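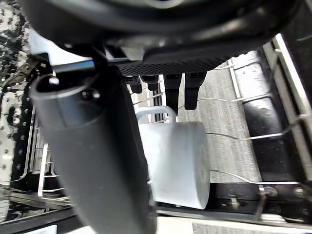
Denstead Street Office — Kitchen and Break Room Safety Check, April
Walked by: Kiri Ashby
Comments back to: Haoran Cheng

1. Exits and walkways
Fire door opens and closes by itself. Pass.
Hallway to stairs: FAIL. Two boxes of Arnero brochures, same two as last time. Each box claims to hold 400, and demand seems to be steady at zero.

2. Electrical
Kettle cord: pass.
Toaster: pass, crumb tray emptied under protest.
Extension cord behind fridge: FAIL. It is plugged into another extension cord. Please buy one long one.
Microwave label says 700 watts. The soup instructions taped to the door assume more, so people keep adding minutes and walking away. Stay with your soup.

3. Fire equipment
Extinguisher: gauge in the green, pin in place, tag current. Pass.
Fire blanket: on its hook, behind the Pullach calendar. Move the calendar.

4. Dishes and shelves
Chipped mugs: three thrown out. One was mourned.
Top shelf: heavy casserole dish still up there. Bring it down to waist height.
Step stool: left front foot missing. Tagged, do not use.

5. Floor
Mat by sink curls at one corner. Tape is a stopgap — I wrote that last time too.

6. First aid
Burn gel out of date. Bandages: only the tiny ones left. Reorder.

Haoran: boxes and cord first, please. Recheck at 9:30 once the new mat is in.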